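Search this site
Enter keywords
Go

Records at Home: Cleaning, Shelving and Other Small Chores

October 18, 2021
By Kane Whitcombe

I own about 70 records, which is a small collection by the standards of people who write pages like this one and a large one by the standards of people who have to walk past it to get to the bathroom. Most of what follows was learned by doing it wrong first. A fair amount of it was learned on one copy of the first Billia album, which has now been cleaned, warped, flattened, cleaned again and dropped. 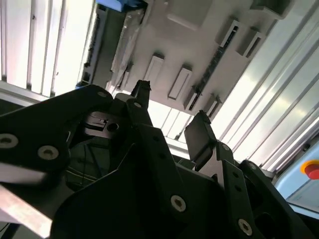
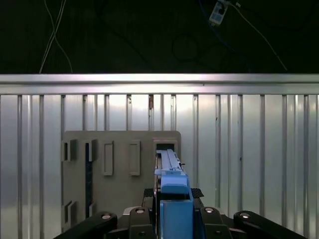
Dust, and what to do about it

Brush every time you play. I know. I didn't either. Put the record on, let it spin, rest a carbon fiber brush lightly across the grooves for a couple of turns and then ease it off toward the edge. If you lift it straight up you leave a neat line of dust across the record, like a hotel maid with a grudge.

Clean the brush too. A dirty one just moves the dust to a record that didn't have any.

Don't use your sleeve. A T-shirt feels soft to you, but you are a great deal tougher than the quiet part at the end of side two.

Washing a dirty one

Thrift store records come with a free coating of someone's 1980s. For these you need:

- distilled water (tap water leaves minerals behind)
- a drop of plain dish soap, the kind with no lotion or lemon in it
- two clean microfiber cloths
- a dish rack, if the other people in your house will allow it

Hold the record by the edge and the label. Wet one cloth with the soapy water and wipe around in the direction of the grooves, never across them. Do it again with plain distilled water, and pat with the dry cloth. Stand the record in the rack until there's no damp left on it anywhere, and then wait a while longer. Putting a damp record back in a paper sleeve is a good way to grow something.

Keep the label dry. If water does get on it, blot, don't rub. I rubbed once, and now own a record by a band whose name is mostly a beige smear. It's a decent record. I couldn't tell you whose.

Old shellac 78s are a different animal. Keep alcohol away from them entirely, and that includes the cleaning fluids that have it well down the list of ingredients.

Price stickers

Warm the sticker with a hair dryer on low, holding it well back, and take the record out of the jacket before you start. Please read that last part twice. Peel slowly from one corner. Any gum left on a glossy jacket will usually roll off under your thumb if you have the patience, and I recommend putting on a long album for the purpose. On a matte or uncoated jacket, leave the sticker alone and learn to love $3.99.

Shelving

Stand records straight up. Leaning ones warp in time, and stacked flat they press on each other until the one at the bottom has the ring of its own label worn into the cover. Pack them so you can slide one out with two fingers. If you have to brace a foot against the shelf, it's too tight.

Keep them away from the radiator, the sunny window and the top of the speaker. Also the back seat of the car, where my Billia album spent an October afternoon that I had been told would be cool.

Records weigh more than you think. Check the shelf. Then check what the shelf is screwed to.

As for the order, alphabetical works and everyone else can follow it. I tried sorting by mood and found I had 11 moods, of which five were "rain."

Flattening a warp (maybe)

Slip the record, in a clean paper inner sleeve, between two sheets of plate glass bigger than it is. Put it somewhere level, pile on a few heavy books, and leave it for 3 weeks. A mild warp may settle. A bad one will come out as a bad one that has been under some books.

You'll read about people doing this in an oven. They are braver than I am, and they own fewer records than they used to.

The turntable itself

Set it level. A cheap spirit level on the platter will tell you, and folded card under one foot will fix it. Mine is a secondhand Okano with a lid that doesn't close all the way, and it sat tilted toward the kitchen for two years while I blamed the needle.

Keep it off the same surface as the speakers. If your floor bounces, a wall shelf helps. So does asking people not to dance near it, although this makes for a strange party.

Clean the needle with a small soft brush, back to front only, with the volume down. Forget the volume once and you won't need reminding.

Swap the needle when the high notes start to sound like frying. Write the date you changed it on a bit of masking tape and stick it under the turntable, where you'll find it years later and feel judged.

A reader's tip

Sointu Kokkonen wrote in after my last page on cassettes to say she keeps the download codes and lyric sheets from her records in a recipe box, filed behind tabs by artist. I took this up right away. My lyric sheets now live between Soups and Poultry, and last week I stood at the stove for some time reading the second verse of a breakup song and looking for the oven temperature.

Next up: tangled headphones, and whether a bread bag tie counts as equipment.

Contact | Copyright 2021 Kane Whitcombe | Back to top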